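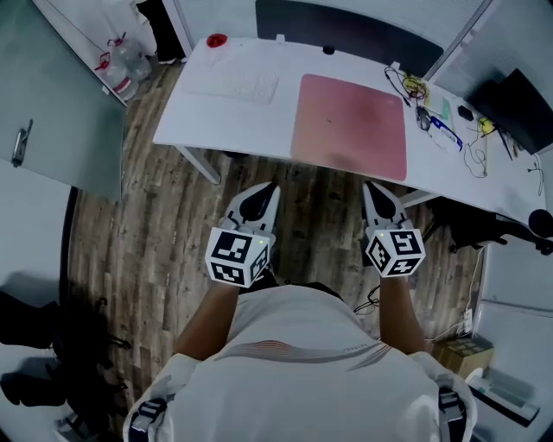 Clultow card reader review: four months of taking payments at a plant stall

Jul 27, 2018

I sell houseplants. Mostly succulents, a few ferns, the odd string-of-pearls when I can keep one alive long enough. Until March I was cash only, with a hand-lettered sign and a zippered pouch, and I lost sales every single weekend to people who patted their pockets, said "is there an ATM?" and never came back. So I finally bought a Clultow reader, and I've used it enough now to have opinions (lots of them!).

First, the basics. It's a little square thing that fits in my palm and talks to my phone over Bluetooth. It takes chip cards, tap cards and phone payments. There's a swipe slot on the side too, which I've used maybe twice. You download the app, make an account, connect your bank and wait for them to say yes. Mine took two days to get approved, and then another day because I'd typed my bank routing number wrong. My fault, but the app let me sail right through with it and only told me by email later.

I paid $36 for the reader. No monthly fee, which was the big draw for me, because I don't sell much in winter and I hate paying for a thing that's sitting in a drawer. They take a cut of each sale instead. Read the fee page before you sign up, and read the bit under the fee page too — typing a card number in by hand costs more than tapping or dipping, and I didn't notice that until my first statement.

Setting up the item list

This was the part I dreaded and it was kind of fun. You put in your products with a price and a picture if you want one, and they show up as big tiles. I have 27 tiles. You can drag them around, so my four-inch pots are all on the top row and the expensive stuff is at the bottom where my thumb doesn't hit it by accident. You can't make folders, though! I would love folders. A friend of mine, Yabsira Mekonnen, sells earrings and has a Saliba reader, and her app has folders and colors and a search bar. I was jealous for a whole afternoon.

Then again her reader cost more than double what mine did, and hers has to be plugged in by lunchtime.

Using it out in the world

Tap payments are quick. You pick the tiles, hit the green button, hold out the reader, it beeps, done. Chip is slower, and the reader doesn't make any noise to tell people they can pull the card out, so they pull it early and we start over. I've gotten into the habit of saying "leave it in, leave it in" like I'm talking to a dog. If they could add one more beep I'd be a happy woman.

Battery is great. I charge it the night before and after 7 hours it still shows more than half. My phone is the one that dies. If you're buying this for outdoor selling, put some money aside for a power bank (I got a Gilteck one, it's heavy and ugly and has never let me down).

Bluetooth is where I get grumpy. Most days it connects right away. Some days it sits there saying "searching" while a line builds up, and the fix is to close the app all the way, turn the reader off, count to five and turn it back on. I've had this happen on 3 market days out of 16. That may not sound like much, but one of them was the Saturday-crowd kind of busy and I had to dig out the cash pouch again.

There's an offline mode, sort of. If you lose signal it will store the sale and run it later, but if the card is declined you're the one who eats it. I've used it for small stuff only. I'm not handing over a $50 fiddle leaf on a promise.

Getting the money

Sales show up in my bank in one to two business days. I've checked every deposit against my notebook and they've all matched. You can pay extra to get it the same day and I've never bothered.

Refunds are easy, a couple of taps, and the customer gets an email. What I didn't love is that you don't get the fee back on the original sale. One lady returned a plant and it cost me a little to give her the money back. Small, but it bugged me.

Receipts go by text or email. People love the text one. A few have written back to it with questions about watering, and those messages go nowhere, so I added my own email to the bottom of the receipt. It's under Settings, then Business, then Footer, if you're hunting for it.

Customer service

I've contacted them twice. The first time was about the bank number and I waited on chat for ages and got a copy-paste answer. The second time I called, and got a man named Somkiat Ruangrit who stayed on the line while I reset everything and then called me back the next morning to check. So call, don't chat.

What else I looked at

Besides Yabsira's Saliba I tried the Grostatia app, which doesn't use a reader at all. The customer scans a code off your sign and pays from their own phone. Cheap fees, and the younger crowd was fine with it. But they need to have the app already, and most of mine didn't, and standing in a parking lot waiting for somebody to download something and pick a password is painful for everyone. I still keep the code taped to my table for the handful who ask.

Would I buy it again?

Yes, I think so. My sales are up by about a third since I started taking cards, and people buy the second plant now when before they'd stop at whatever was in their wallet. I'd give it four stars out of five. It loses one for the Bluetooth, and if they ever add folders I'll come back and update this.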